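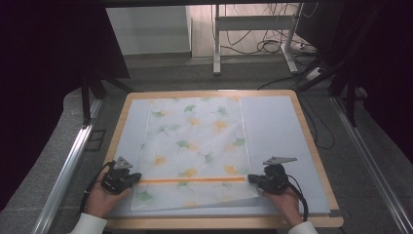
How much tissue paper does a small gift need?
Enough to go once round the item with a third of its width left over, plus a hand's depth at each end. For most boxed gifts one standard sheet will do.

Patterned tissue behaves much like plain tissue, with one complication: the print has a direction. A scattered ginkgo leaf design in green, yellow and orange forgives a crooked cut, but loose diagonal rows will still show a fold that wanders. Isabelle Turcotte, who runs the wrapping bench at Adero, squares the sheet to the edge of a board before anything else touches it. A pale board shows through thin paper and makes the leaves look fainter than they will over a white box.

The fold comes next. A narrow strip laid across the lower part of the sheet gives a straight line to work against. Orange suits the ginkgo print and can stay in the finished parcel as a band. Hold it at both ends, keep it level and bring the paper up over it. Pull outwards only lightly – tissue tears from the edge inwards, and a nick of 6 mm is enough to start it.

Corners that fold under themselves should be opened out by hand and smoothed from the middle. Ironing is possible on the lowest setting through a cotton cloth, though Turcotte prefers to leave the sheet under a flat weight for 30 minutes.

Storage matters more than technique. Eskola sells its tissue flat in packs of 300 sheets, and flat is how it should stay. Rolled sheets keep their curl and lift off the board at the front edge. Printed stock bought in August for the winter season should be kept out of direct light, with the printed faces all turned the same way.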